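How often should I oil a maple chopping board, and with what?

Posted in Kitchen & Home by Touran Ghasemi
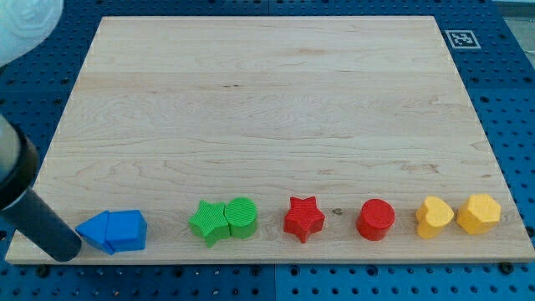 The problem

Hello all! I treated myself to a big maple board in September and I'm already worried I'm ruining it. The shop said "oil it regularly" and left it at that. My sister swears by olive oil, my neighbour says never, ever olive oil, and the chap on the market stall tried to sell me a tin of Grulden board wax for 18 quid (I walked away). It gets used every day, mostly for bread and onions, and it's starting to feel a bit rough after washing. Do I sand it? Do I oil it first? And how do I get rid of the onion smell?

2 replies

Sizwe Ngubane
Your neighbour's right, leave the olive oil for your salad. It goes sticky and then it goes rancid, and you'll smell it every time you make a sandwich. Get food-safe mineral oil from the chemist, it's cheap and a bottle lasts ages. I do mine once a month in winter and less in summer. Pour on more than you think you need, rub it in with an old T-shirt, leave it overnight and wipe off whatever's still sitting on top. Do both sides and the edges too, or it can warp on you. I learnt that with my first one, which rocked like a boat!

The roughness is just the grain lifting from the water. Let the board dry out completely, give it a light go with fine sandpaper along the grain, wipe off the dust, then oil. Mine only needed it the once.

For onions I use coarse salt and half a lemon. Scrub, leave it for five minutes, rinse, and stand it on its edge to dry. Never leave it soaking in the sink, and keep it well away from the dishwasher.

Bijan Golestani
I've never oiled mine and it's lasted 9 years. Looks awful, mind you. Chops fine.

Touran Ghasemi
Thanks both! Off to the chemist in the morning. Sizwe, can I put the wax on top of the oil if I cave and buy it?

Sizwe Ngubane
Yes, oil first, wax the day after. You don't need it though.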